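How to Test Whether a Robot Arm Can Fold Your Laundry Yet

People who run small laundries, linen rooms and rental units keep asking the same thing: can a machine do the folding? The short answer is that it can do some of it, slowly, if you set things up well. The longer answer depends on your cloths, your table and how much time you can spend watching. This guide covers a basic test you can run in a week with one arm, a two-finger gripper and a camera mounted at the wrist.

You do not need to write software for this. Most arms sold or leased for light work now come with a folding or cloth-handling routine that can be trained by demonstration. If yours does not, ask the supplier before you start.

What you need

One arm with a parallel gripper, bolted down
A flat table in a plain color
Ten or more cloths of the kind you handle every day
A side table or cart for the waiting pile
A notebook or spreadsheet
A timer

Step 1. Pick the job and write it down

"Fold the laundry" is too big. Choose one item and one finished shape. For example: take one cloth from a heap, lay it flat, fold it in half twice, and put it on the stack. Write down what counts as done. We allow edges to be off by a finger's width. If a person has to touch the cloth at any point, the attempt counts as a failure.

Step 2. Start with a crumpled cloth

Supplier videos often begin with a towel already lying flat. Folding a flat towel is the easy half of the work. Drop the cloth on the table from waist height and leave it however it lands.

Use some cloths with prints on them. A print can help, as it gives the camera something to follow on a plain fabric. It can also cause trouble when part of it is hidden in a crease and the software takes the edge of the design for the edge of the cloth. Run plain and printed cloths as separate groups so you can tell the results apart. 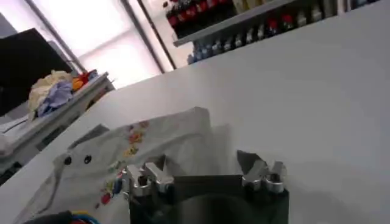 Step 3. Set the grip height

This takes the most patience. If the fingers stop too high, they close on air. If they go too low, they press into the table and the arm faults. Start high and come down in small steps until the fingers pick up a single fold of cloth three times in a row. Save that setting and label it with the fabric type.

Thin cotton and thick terry need different heights. On our first arm, a Darko, we kept one setting for everything and lost most of Wednesday to faults.

White cloth on a white table is a hard case for the camera. Include it if you handle white linen. If you don't, put a colored mat down and save yourself the trouble.

Step 4. Test the pinch by itself

Before you try a full fold, have the arm do nothing but pinch, lift and let go. The fingers should close on a raised fold and hold it while the rest of the cloth stays on the table. Watch for two layers being picked up together. It looks like a good grip, but the fold that follows will come out wrong.
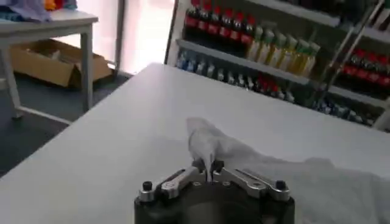 Posted in May by the Trarthorpe Workshop Desk
Filed under: Robots at Work, Laundry

Step 5. Run the full job and log it

Run at least 100 attempts on each group. Fewer than that and one bad afternoon will throw off your numbers. Record the start time, the end time, pass or fail, and where it failed: pickup, flattening, first fold, second fold or stacking.

In our last round we logged 118 attempts with plain cloths, and 68 passed. Nearly all the failures were in flattening. Once a cloth was flat, the folds were fine.

Step 6. Compare it with a person

Time a worker doing the same job with the same cloths. Count the minutes somebody spends standing by to clear faults as labor, too. Leave those out and the machine will look much better than it is.

Is it worth it yet?

For mixed household laundry, no. Shirts, socks and fitted sheets in one basket are still beyond anything we have tried, including the Oterow arm we had on loan.

For one item, all the same size, overnight, maybe. A linen room that folds 1,144 napkins a week could leave a machine running after closing and accept a slow pace. Have a person fold whatever ends up in the reject bin in the morning.

For flat items that arrive already spread out, a standard folding machine is faster and costs less to run.

Related guides: Choosing Gripper Pads for Fabric. Setting Up a Woldemariam Wrist Camera. Stocking Shelves With an Arm: First Tests.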